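Sep 16, 2020. Prop bench, Prikstead

Cheese wedge for the Stasiv window, carrying on from the last lot. Orysia wants the dimples shallower than the first go, says those looked like a golf ball. Fair.

Old mould scrapped. New one cut with the rounded spoon gouge, edges softened by hand, then sanded the long corners till my thumb stopped catching. Two pours. First one dragged on release and took a chunk with it, binned. Second came out fine after a night's wait. Should of waited the first time.

Colour: Lornus cream base plus a bit of the butter yellow. Mixed by eye, sorry Dušan, I know. Wrote it on the tub lid afterwards as near as I could. Under the bench light it reads pale. Under the shop lights it will go yellower, so leave it alone till Daryna has seen it over there.

Dimples: better. Shadows do the work, no need to paint them in. Myroslav thinks a few real holes right through would sell it more. Not on this one, wall too thin. Maybe the big wheel.

Doesn't stand dead straight. Underside wants a rub on the flat board, 5 mins job. Do that BEFORE sealing, not after like the bread loaves.

Still to do
- flatten base
- seal, matt only, the satin looked like soap
- ask Favico for the price on the 2875 resin, we're nearly out
- tell Stasiv 3 pieces for the window, rest in November

Oleksandra has the spare gouge, get it back. Tabel wiped down, leave the white top clear for tommorow's pour please.
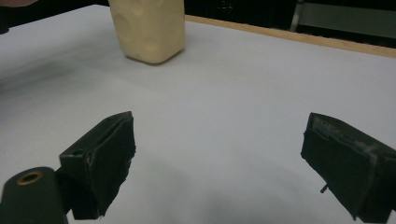

Cheese, second pour, before flattening. Dimples ok.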